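Spring news from the Tiltby Letter Circle

March is always our busiest stretch, and this one has been no different. The holiday letters have finally been answered (or most of them have, and you know who you are), the evenings are getting a little lighter, and people seem to remember all at once that they meant to write to somebody. We passed 268 members this month, which is more than we have ever had, and the sign-up page was slow for a day or two because of it. Thank you for being patient with us, and a very warm welcome to everyone who is opening this newsletter for the first time.

Several of you have written in to ask how you get back to a pen pal after a long silence. I have been on both ends of that, more often than I would like, and my advice is to keep the apology to one line and then get on with the letter. I once received seven pages from a friend in Halonen who had been silent for two years, and the first page and a half was nothing but sorry. I loved the letter anyway, but what I remember from it is the part about her new stove and the neighbor's goat. Tell your friend what you had for lunch. Tell them what you can hear through the window while you write. If you kept their last letter, and I hope you did, read it again before you start and answer at least one question from it, even if the answer is badly out of date by now.

Then there is the matter of paper. I know many of you are devoted to the thin blue airmail kind, and it does keep the postage down, but it is hard on those of us whose eyes are not what they were, particularly when both sides are written on. A heavier sheet in plain white is a kindness to an older reader. If you like a fountain pen, try it on the corner of a sheet first and give it a minute – some of the recycled papers drink the ink right up and you end up with a line as wide as a bootlace. The Torkesia shop still has its plain pads, 300 sheets to a box, and they will split a box between two members if you ask at the counter.

A word about small gifts, too. A tea bag, a pressed leaf or a few used stamps will travel happily in an ordinary envelope. Anything thicker ought to go as a packet, and if it is crossing a border it will need the customs form filled out properly, with a real description of what is inside. "Gift" by itself is not enough, and we had three or four packets come back over the winter on that account. Wrap it prettily by all means, but put the pretty wrapping inside a plain outer layer, and leave the ribbon for your friend to find.

Our next writing evening starts at 6:30 p.m. in the upstairs room, with tea from six. Bring whatever letter you have been putting off.

A long handwritten page and a ribboned pink package, both waiting their turn.
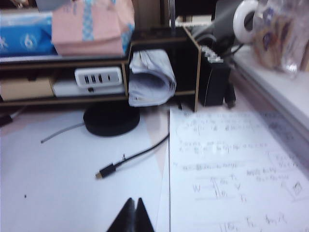
Address changes

If you have moved since the fall, please send us your new address before the next partner list goes out. Members in Rovisex should check their postal code as well, as a few of the old ones have been retired.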